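Caldeira Bath & Body Forum > Making > Bath bombs and bubble bars

Solid bubble bar crumbles at the edges, ratio question

kukutance_soaps, 1/31/23
Third batch of a solid bubble bar, 700 g total. Baking soda and cream of tartar at 4:1, SLSA at 16 percent, glycerin as binder. Center is firm after two days, edges break off under thumb pressure. Foam is acceptable. Is this a binder problem or a drying problem?

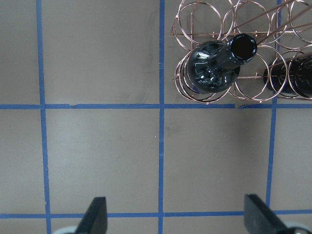 Blue tape grid on the tabletop

Bernardo Loureiro
Drying. The edges lose moisture faster than the center and the bar shrinks unevenly. Cover it loosely for the first day. I would also swap a third of the glycerin for cocoa butter, melted.

ivlow
Disagree on the cocoa butter. Fat knocks down SLSA foam and leaves a ring in the tub. Glycerin alone is fine if the dough is kneaded long enough. How long are you mixing?

kukutance_soaps
Four minutes by hand. Room is dry, heating on all day. 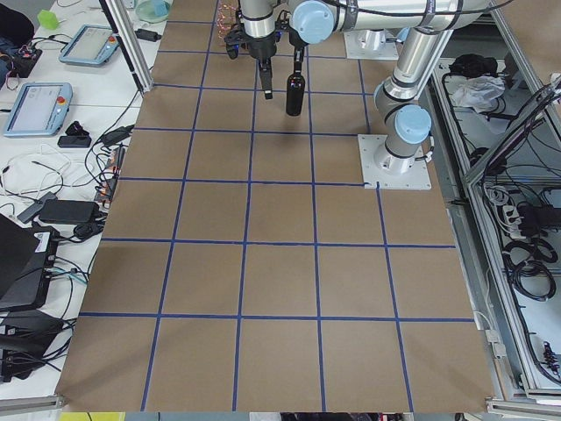
Hedatard
Four minutes is short for that weight. I do ten, rest the dough under film, then knead again before cutting. Same formula since September, no crumbling. I do use a little cocoa butter and the foam holds up.

ivlow
A little meaning what? At 2 percent I can see it. A third of the binder is another matter.

Bernardo Loureiro
Depends on how much binder there is. Post the glycerin weight, please. Without it we are guessing.

kukutance_soaps
28 g. Will split the next batch, half with cocoa butter at 2 percent, half without, both kneaded ten minutes and covered.

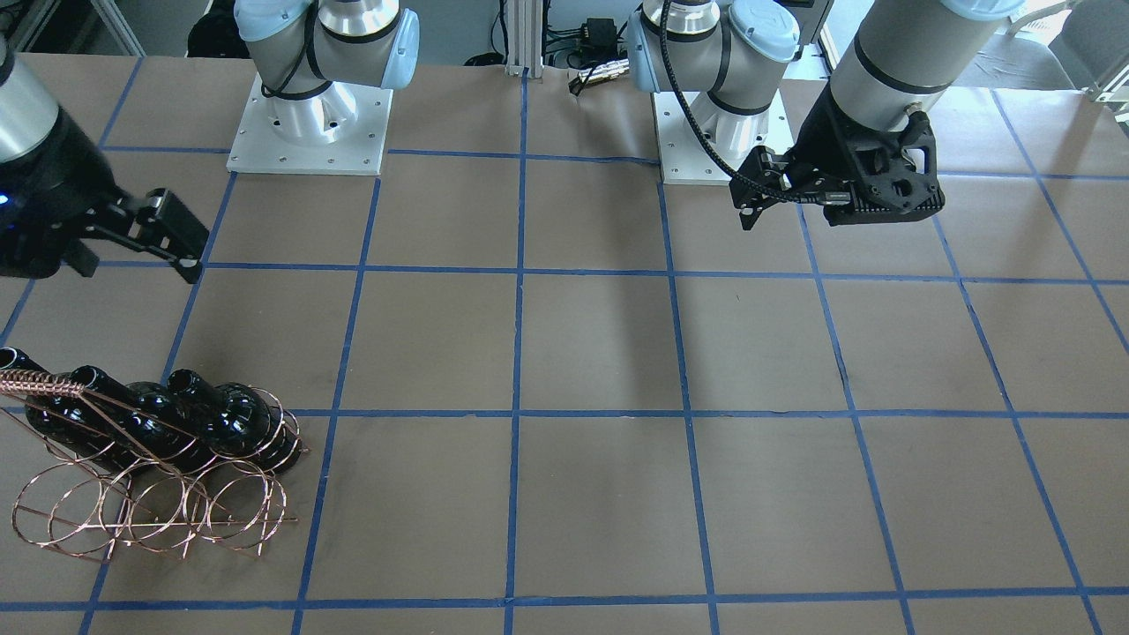

Table with the wine rack, lower left

ivlow
Label the halves. And test both in the same volume of water.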